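The Blocks

The toy library on Feller Street closed in June, and the last job was the stock. My sister had worked there for 12 years, and when she asked me to help her go through it I said yes before I had thought about what it meant. It meant a cold back room, a kettle, and shelves up to the ceiling.

There was a list. Every toy had a number on it, and the list went up to 684. We had crossed off the jigsaws and the ride-on tractors, and a woman from the nursery in Leltia had taken the dressing-up clothes away in her car. What was left was the sort of thing that had come in one box and gone back in another.

'Number 443,' my sister read out. 'Long blocks, green and red. One set, incomplete.'

'How incomplete?'

'It doesn't say.'

I found them at the bottom of a sack of train track. I put them in the grey bin as I came to them, because the bin was the nearest thing, and then I carried on with the track. When I looked up she had come over and was standing above the bin with the list held against her coat.

'You've sorted them,' she said.

I said I hadn't. I had dropped them in.

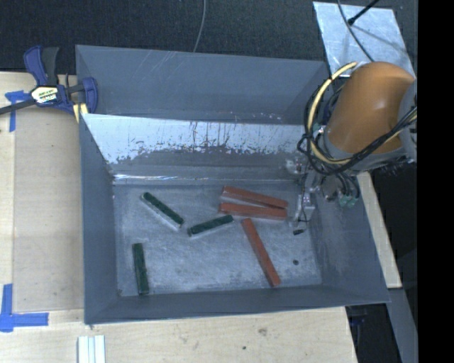 Page last changed: 2026-10-27

She didn't believe me. The green ones were on the left and the red ones were on the right, and she said people didn't drop things like that. I said the green ones had come out of the sack first. She thought about this and let it go, but she didn't move.

'We used to have these at home,' she said.

We hadn't. We had had wooden animals, and a farm with a gate that came off. I told her so. She said no, before that, in the flat at Ekell, when I was too small to know. Our father had kept them in a drawer under the bed. The red ones were longer and she had always wanted the red ones, so he used to give her the green ones first and make her build something with those before she could have the others.

'What did you build?'

'Walls, mostly. You can't build much with green.'

I had never heard about the drawer. I had been told a good deal about the flat at Ekell, the damp and the stairs and the neighbour with the accordion, and I had thought that was all of it. I asked whether these could be the same blocks. She said of course not, and then she got down on her knees and looked at them properly, with her head on one side.

She picked up a red one and turned it over. She turned it over again. There was nothing on the back.

'He wrote our name on everything,' she said. 'He even wrote it on the iron.'

She put it back where it had been, or nearly. Then she went to fill the kettle, and I heard her run the tap for longer than a kettle needs.

The rest of the afternoon went on the track. We made up three bags of straights and curves and threw away the pieces with broken ends. At half past four the van came from Dambrauskienė, the second-hand shop by the station, and the driver carried out everything by the door without looking at it. He asked if the bin was going as well.

'Not that one,' my sister said.

He said it was all the same to him. He had her sign for the boxes, and she signed, and he shut the van doors and then had to open them again because of a strap.

When he had gone she took the list and a pencil and stood for a while at number 443. I thought she would cross it out, as she had all the others. She wrote something beside it, very small, and folded the list up and put it in her pocket.

We carried the bin to the car between us. It wasn't heavy, but it was an awkward shape, and the blocks slid about whenever one of us got ahead of the other. By the time we had it on the back seat the colours were all mixed up. I reached in to put them right.

'Leave them,' she said, and went back to turn off the lights.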